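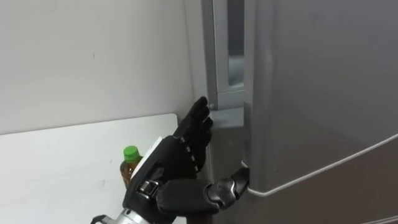
Musero Hardware Club, Hands and Grippers board

Filed under: Maintenance > End effectors | 2 min read

We use cookies to keep you signed in. Accept | Settings

Thumb drifting on the fridge door task

vokix_bench
Hand on our kitchen cell. The thumb goes into the gap at the door edge and the fingers stay up out of the way. It ran 174 door cycles before the thumb started stopping short. I re-zeroed it Friday and got 60 more, then the same thing. Firmware is current. Wrist strap is buckled on the same hole as always. What should I check next?

sorkar22
Thumb tendon. Ours stretched at 824 cycles, but our door has a weak seal. Take the back cover off and look at the tensioner before you zero anything again. If you zero over a slack tendon you hide the problem and it comes back.

hl_shek
I don't agree that it's the tendon. 174 is too early. Pushing sideways on a door edge with the tip loads the last thumb joint, and the set screw there backs out. Hold the lower segment and wiggle the tip. If it clicks, that's the screw.

sorkar22
We never had a screw back out on this hand.

hl_shek
You have the older thumb. The newer one has the shorter screw.

yuen_lab
Check the strap too. If the hand can rotate on the wrist by even a little, the thumb lands in a different spot on the door and it looks like drift. We put a paint mark across the hand and the forearm so you can see if it moved.

vokix_bench
Wiggled it. It clicks. Tendon tension reads the same as the other hand. Threadlocker or just tighten it?

hl_shek
Medium threadlocker, one small drop, and keep it off the joint pin. Leave it overnight. Then zero with the hand open and run 20 cycles at low force before you go back to normal.

sorkar22
I'd still write down the tendon reading now so you have something to compare with.
- Hok-lam, can you post the part number for the longer screw?

hl_shek
Will do when I'm back at the bench.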